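Home Stories Essays Back Issues Submit Contact

THE WELL AT BEDUM

Last updated: February

My brother-in-law bought the water rights before he bought the house, and he was prouder of them. He told us at dinner that the well at Bedum had never run dry. He had this from the man who sold it to him.

"Never in how long?" I asked.

"Never," he said. "It's fed from under the hill. It's old water."

I have sold used cars. I know what a man sounds like when he repeats something he was told in a parking lot. My sister gave me a look over the potatoes, so I ate my potatoes.

The hill was called Nemlow and there was a story attached to it, naturally. A woman had hidden in the well during some war or other, and the soldiers had camped on top of her for a week, and she had lived on nothing but the water and come out looking younger than when she went in. People drove up from the valley with jugs. They left coins on the stone rim, and a few of them left notes asking for babies or a better knee. My brother-in-law took down the old sign and put up a new one. He charged two dollars a jug.

I drove up in the spring to help with the fence. There were five cars in the yard. An old man was filling milk jugs from the spout and loading them into his trunk, and he moved like every step cost him something.

"Does it help?" I asked him.

"My wife says so."

"What do you say?"

He thought about it longer than I expected. "I say it's a nice drive," he said.

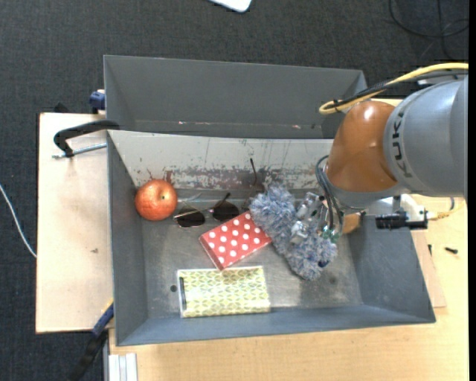
We worked on the fence until the light went. My brother-in-law talked the whole time. He had plans for bottles, with a label, and a little card that told about the woman. He wanted me to put in money. He had the numbers on the back of a feed receipt, and the numbers were very good, as numbers on the back of a receipt tend to be.

"Did you have it tested?" I said.

"People have been drinking it forever."

"People have been dying forever, too."

He hammered a staple in crooked and had to pull it out again. After that we talked about baseball.

I couldn't sleep that night. The guest bed was a foldout with a bar across the middle, and there was a sound outside that I took at first for the wind. It was lower than that, and it had a rhythm. I lay there and decided it was the refrigerator. Then I decided it was a truck on the valley road. At 3 in the morning I put on my boots and went out to look, mostly so I could tell them at breakfast what it was.

It came from the little shed behind the lilacs, the one he kept padlocked. He had told me it was full of paint. I put my hand flat on the door and felt it humming. Then I got down on my knees in the wet grass, at my age, and dug with a piece of broken slate until I found the pipe. It was good new plastic pipe and it ran in two directions. One way was the well. The other was downhill to the road, where the town line comes through.

So that was the old water. I sat back on my heels. I won't pretend I wasn't pleased.

I had the whole speech ready by sunrise. I would let him pour the coffee first. But when I came into the kitchen my sister was already there, alone, filling the kettle from the tap, and she looked at my knees, which were black with mud.

"How long have you known?" she said.

"Three hours. You?"

"Since it went dry. The second week." She put the kettle on. "He cried, you know. He sat on the rim and cried. We'd spent everything."

"You're selling people town water."

"It's clean," she said. "It's cleaner than the other stuff. We did have that tested."

I asked her what the test had said. She wouldn't tell me, but she took her time not telling me, and I thought of the old man and his milk jugs.

A car turned in at the gate. We both listened to it come up the gravel. My brother-in-law went out in his slippers to meet it, and I heard him start in about the woman and the soldiers, a week on nothing but water, and a child's voice asked whether that was true.

"Every word," he said.

My sister handed me a wet rag for my knees.

Reader comments (4)

valleygirl56: I saw the pump coming as soon as he said paint. Still liked the sister.

Hamdan Road Reader: How does a guy run a line off the town main and not get a bill somebody would notice? I work for a water district and this bugged me the whole way through.

porchlight: He does get a bill. He pays it out of the jugs. Two dollars each is a pretty good markup!

valleygirl56: I want to know if the narrator put money in. I bet he did.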